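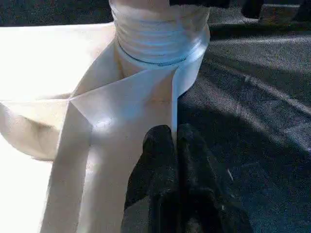 Foto: Salma Hajji / Taller Joditus

Se buscan manos para envolver cosas blancas en cosas blancas

En el taller Joditus, en Varville, preparamos la campaña de otoño y nos faltan manos. El trabajo consiste en envolver piezas cilíndricas, doblar, marcar la arista con la uña y volver a empezar cuando el pico sale torcido. Saldrá torcido. A Salma Hajji, que lleva el taller, le salió torcido todo el primer mes.

Qué ofrecemos: 9 puestos de media jornada durante agosto, en turno de mañana, de 8.30 a 12.30. Se pagan 235 euros por semana, con café incluido (el café es flojo, avisamos).

Qué pedimos: paciencia, manos limpias y cierta tolerancia al color blanco. Por la mañana el sol da de lleno en los pliegues y deslumbra – quien quiera traer gorra, que la traiga. No hace falta experiencia. Haber forrado libros de texto puntúa; haber envuelto una bicicleta para Reyes, también, aunque pediremos detalles.

La prueba dura 80 minutos y se hace con material nuestro. Los pliegues fallidos se reciclan.

Para apuntarse, basta con dejar nombre y teléfono en el mostrador de Joditus, calle Tawfik, o llamar a la extensión 801 antes de mediodía. Currículum opcional, preferiblemente bien doblado.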